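Workshop notebook – Clinduvwood site, kitchen bench
November, entry begun 9:40
Kept by Gwion Ellis. Present: Beca Voyle, Dilwyn Jarman. Ynyr Pugh joined after lunch.

1. Purpose of the session

To settle the layout of the kitchen bench and the contents of the drawer trays before the Trero fittings are signed over. The previous entry left three points open: the position of the large cutting board, the storage of the play food, and the question of whether the boards should live in a tray or on the counter. 

2. Starting condition

The drawer trays were taken out and placed on the counter. Each was wiped inside and out with a damp cloth and left to stand. Crumbs had collected between the slats. Dilwyn removed these with a dry pastry brush, which proved more effective than the vacuum nozzle used last time. The nozzle does not reach the corners and should be returned to the Gape store.

The runners were inspected by hand. No lubricant was applied. Cledwyn Prosser has asked in writing that oil be kept away from any tray that may hold food or food-related items, and this instruction stands until he withdraws it.

3. Dimensions and load

The bench is 2000 mm long by the drawing. The clear length remaining between the appliance end and the tiled wall was measured twice by Beca and recorded as 1167 mm. The drawing gives a slightly larger figure. The measured value is to be used in all further entries, and the drawing is to be corrected at its next issue.

Tray load is limited to 15 kg under the Trastik sheet. With boards, plates and utensils the load will be well under this, and no further test is proposed.

4. Arrangement on the counter

The larger bamboo board was laid flat behind the drawer, with the toaster oven behind the board and the cereal canister to the right of the oven. The small board was kept nearer the front, beside the black pot. The play fruit (pineapple, watermelon slice, bananas) was gathered on the teal-blue plate so that it could be lifted away in one movement when the bench changes hands.

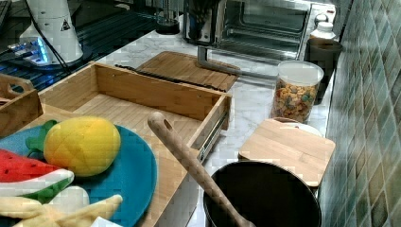 Should the cutting boards be stored flat or on edge?
On edge, in a rack, with a gap between them so that air reaches both faces. Bamboo boards stacked flat after washing tend to hold moisture on the underside and may warp.

The rack is to be ordered through the usual Trastik account. Until it arrives the boards may remain on the counter, but they are to be dried on both sides before they are set down. Beca noted that the drying cloths are changed too seldom. A clean pair will be put out each morning by whoever opens the room.

5. Discussion of the trays

Ynyr proposed dividing one tray into two compartments, the front for utensils and the back for small play items. Dilwyn objected that small items will work their way between the slats and that a divider makes cleaning slower. The objection was accepted in part. A thin removable liner will be tried before any divider is cut – cork if the store has it, otherwise felt.

Handles were also discussed. Ynyr prefers a cut-out to a fitted knob, on the grounds that knobs catch on aprons. I have no strong view. The matter is referred to Cledwyn, who will have to approve the cost in either case.

Long-handled utensils do not fit the shallow tray in any direction that allows it to close. They are to be hung from their holes once a rail is available. Position of rail to be agreed; the tiles are not to be drilled without written consent from the site office.

6. Observations

The play fruit is washed with the ordinary dishes at present. This is acceptable for the plastic pieces, but the box from Gape also includes painted wooden ones, which should be wiped only. The two kinds need to be separated. Labels to be written in capitals.

The cereal canister is to stay at the oven end for now. Its lid was checked for fit and closes properly. Contents to be replaced at the start of each month and the date written on the underside of the canister in wax pencil.

Cables at the appliance end are longer than needed. Ties requested.

7. Actions

Beca – correct the bench drawing; drying cloths.
Dilwyn – liner, cork or felt; return nozzle to Gape.
Ynyr – sketch of the cut-out handle with dimensions, to Cledwyn.
Gwion – order rack; write to site office regarding the rail; labels for play fruit.

Session closed 3:15. Trays to be refitted tomorrow, provided the insides are dry to the touch. Second runner screw on the left-hand tray is short by one thread and wants replacing. Same size as the others, box on the top shelf.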